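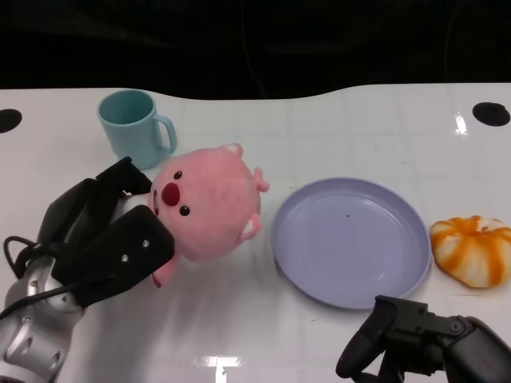
Digest, Vol 62, Issue 9

Lists > Wurnar Home Automation > Archive > Thread

Date: Sunday, March 29, 2020
Subject: Re: Will it ever do the dishes?

Hello all,

Lovely to see the list so lively this weekend! I've been meaning to reply properly since breakfast, so put the kettle on. For those who've just joined us from the Grurnbridge list, the message I'm answering went like so:

> I've read all 289 posts in the archive and I still can't tell
> whether a machine can clear a kitchen table. My old mum would
> have it done in a minute. Is it worth my saving up, or should I
> just buy another dishwasher?

Buy the dishwasher, my friend, but do stay with us. I've spent a good many evenings on the tabletop chores, and a pair of arms with a mug, a plate and a soft toy to sort out is a fair picture of where the hobby sits. Plush is harder than you'd think. It squashes, it has no proper edges, and the colour of the thing tells you very little about where it's safe to pinch. The pink beaver is a good honest test for any gripper (and I'm rather fond of his red nose). A plate makes a kind target for him, being wide and low, and I count it as done if he's lying inside the rim, even flat on his back. 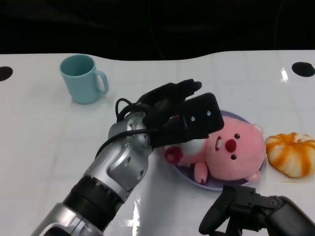
1. Soft things onto a plate

I'd call this one nearly there. The folks at Pernora have a good write-up on grip force, and I'd start with that before you touch any settings.

2. Mugs, cups and anything with a handle

Oh dear. A mug standing up is fine, you go in from the side and away you go. Once it's lying over, the handle might be underneath, the mouth points any old way, and the whole approach has to be worked out afresh. My own rule at home is 3 tries and then I pick it up myself. A view from down at the wrist does help with the last little bit, but those fingers take up an awful lot of it!

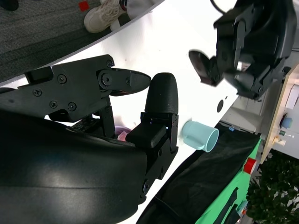 3. Actual washing up

Not yet, not in my kitchen anyway. I have hopes for the Hartono meetup in July if it goes ahead, as there was talk of a sink demo. Could whoever has the sign-up sheet please post it again? I've lost mine.

Cheers, and look after yourselves,
Your list moderator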